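From: Kanyarat Sriwong
To: household-textiles list
Date: June 30, 2026
Subject: Re: Folding small towels with a binding and a loop

Buppha,

Replies to your points are inline under the quoted text. I have left out the part on bath sheets, as it belongs in the other thread. The two pictures show the towel on the white table, spread flat.
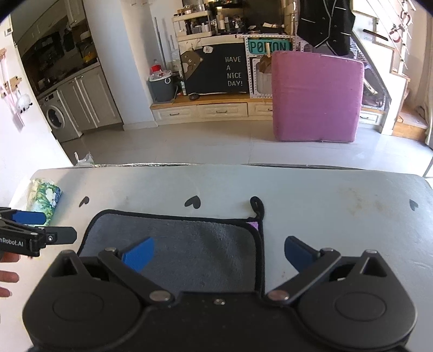
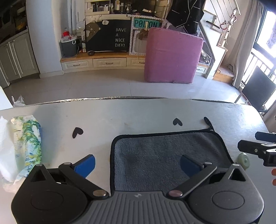
1. Quoted message and replies

Buppha Chantharasri wrote:
> I have been folding the small grey ones in thirds, long side first, and
> they will not sit square on the shelf. The edge with the loop always
> ends up thicker. Do you cut the loops off? The Fanwood ones came
> without any and stack much better.

I do not cut them. The loop is normally caught under the edge stitching, and if it is cut flush the stitching next to it tends to run after a few washes. A stub of 3 mm or so holds, but then there is a stub, and it scratches.

The thickness comes from where the loop lands. Lay the towel flat with the loop at the far right corner. If you bring the right side over first, the loop goes into the middle of the fold and everything after it is built on a lump. Bring the left side over first, then the right on top, and the loop finishes on the outside, where it can be pressed flat or left to hang over.

> Also, halves or thirds? The Huten leaflet says halves twice.

Halves twice gives four layers and puts two bound edges directly over each other. Thirds and then one half gives six layers, but the bindings are staggered -- at least on towels that are longer than they are wide. On a square towel there is little in it. My shelf is 30 cm deep and thirds fit it with room to spare. Measure yours before changing over the whole pile.

> Does the surface matter? I have been doing it on the bed.

Yes. A bed gives under the hand and the first crease wanders. Use a hard table. Smooth from the centre outwards with the flat of the hand, once along and once across, and pull the corners out before starting. A bound edge that has shrunk in the wash will pucker. Pull it along its length and not across, or the corner turns up.

2. Shrinkage of the binding

This came up on the list last September and was not settled. I washed one Thaweesak and one Woltar towel together on the same programme, same load, and dried them flat. The Woltar binding drew in enough to cup the towel slightly. The Thaweesak did not. One of each is not much of a test and I would not buy on the strength of it. If anyone has figures for a full set, please post them with the wash temperature.

3. Labels

Labels sewn into a side seam can stay. Fold so that the label side is at the back of the shelf. Stiff printed ones are better unpicked with a seam ripper, from the back, one stitch at a time.

4. List matters

The archive index now runs to 1,314 messages. Of these, 1,311 have a usable subject line. The other 3 are blank and I will retitle them when I have the time. Please trim quoted text when replying -- the digest version repeats all of it.

Still open from your message: whether to fold with the pile or against it. I have no view. I have only ever gone with it.

Kanyarat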